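Rosales Riding Centre
Progress report to the Kiltum Fund
Riding for All grant, second period
Mar 26, 2024

Prepared by Orsolya Nyitrai, Centre Manager
For the attention of Abbas Jalali, Grants Officer

1. Purpose of this report

This report covers the work carried out under the Riding for All grant from October to the present. It follows the headings set out in the grant agreement. A full statement of spending has been sent separately.

2. Lessons delivered

The grant pays for subsidised riding lessons and stable management sessions for children and adults who live in the Drokau area and who would otherwise be unable to meet the cost. In the period under report the Centre delivered 977 subsidised places to 97 individual riders. Attendance was lowest in the weeks of heavy frost, when the outdoor school could not be used and lessons were replaced by grooming, tack cleaning and feeding sessions in the barn. These were well received by younger riders. Several adults asked for their fee to be carried over instead, and this was agreed.

The beginners' group for adults has grown more slowly than planned. Enquiries were plentiful, but most applicants asked for evening times, which the Centre cannot offer until the lighting in the school has been replaced. The group at present has six regular members.

3. Horses and ponies

Four ponies were bought or taken on loan with grant money. Three are in regular work. The fourth, a bay gelding, was found on arrival to be unsettled when mounted from the block and has been kept to groundwork under a senior instructor. We expect him to join the led-rein lessons during the summer. Should he prove unsuitable, he will go back to his owner under the terms of the loan, at no cost to the Fund.

Farriery and worming are up to date for all animals used in the programme. The cost of hay was higher than budgeted. The difference has been met from the Centre's own income and no claim is made for it.

4. Premises

The new mounting ramp was completed in November and is in daily use. The drainage work at the lower gate is unfinished. The contractor, Gridier, dug the main channel but could not lay the pipe while the ground was waterlogged, and has undertaken to return in April. The lower paddock remains closed until then, and turnout is being shared between the two upper fields.

5. Staff and safety

One instructor completed her coaching certificate and a second is part way through. All staff teaching on the programme hold current first aid certificates. Two falls were entered in the accident book. Neither rider needed hospital treatment, and both have since returned to lessons. Following the second fall, the rule on checking girths before trotting was restated to all instructors in writing.

6. Matters for decision

The Fund is asked to agree that the unspent part of the transport budget, which arose from the lessons cancelled during the frost, may be moved to the school lighting. A quotation is attached to the financial statement. If agreement is given before the end of April, the work can be done ahead of the autumn term and evening lessons for adults can begin in October.

The next report will be submitted at the close of the summer programme.
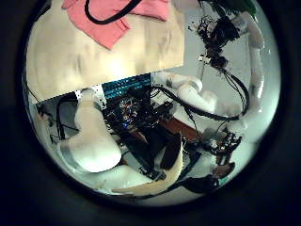 Cables and equipment beside a cream panel and a pink cloth.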